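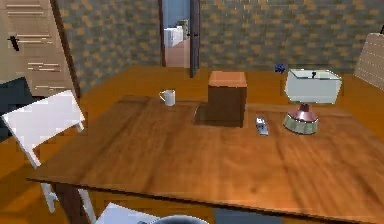 How I Fix a Squeaky Door Hinge (Without Taking the Door Down)

Our hallway door has squeaked since last July, and I put up with it far longer than I should have. Then my sister-in-law came to stay, got up for a glass of water at night, and woke the whole house. So that was that! Out came the toolbox.

What I used

A hammer
A long nail, a bit thinner than the hinge pin
Petroleum jelly (a plain old candle works too)
Fine steel wool
An old rag
A door wedge

Step 1: Find the noisy one

Swing the door slowly and put your ear near each hinge. Mine turned out to be the top one, but I did them all anyway while I had the stuff out.

Step 2: Wedge the door

Push the wedge under the door so it can't sag while a pin is out. Only ever take out one pin at a time. I mean it. The other hinges hold the door up, and a solid door is heavier than you think. 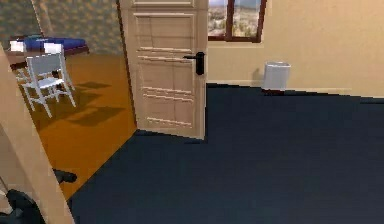 Paneled door with a black lever handle, partly open.

Step 3: Tap out the pin

Set the tip of the nail against the bottom of the pin and tap upward. Gentle taps! If it won't budge, a drop of oil and a cup of coffee (for you) usually does the trick. If the hinge is closed off at the bottom, try working the pin up from under its head with a flat screwdriver.

Step 4: Clean it up

Rub the pin with steel wool until the black gunk comes off, then wipe it with the rag. Poke a twisted corner of the rag through the hinge barrel too. You'll be amazed at what comes out of there, and you'll want to keep it off the carpet, which I

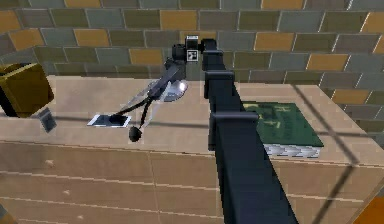

did not manage the first time. Put some newspaper down before you start.

Step 5: Grease and refit

Smear a thin coat of petroleum jelly along the pin, drop it back in and tap it down. Swing the door back and forth a few times and wipe off whatever squeezes out. I open and close mine 40 times, mostly because it's so nice to hear nothing.

Still squeaking? Check the hinge screws. A loose one lets the door rub, and no amount of grease will help with that.
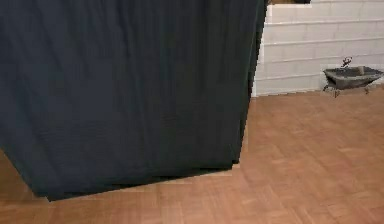 Marjatta Eskola

Updated April 2025: a couple of you asked about spray oil. It works, and I keep a can around, but on my doors the squeak was back in 2 weeks. The jelly stays put. If the pin is bent, don't bother cleaning it, just take it to the hardware store and match the size.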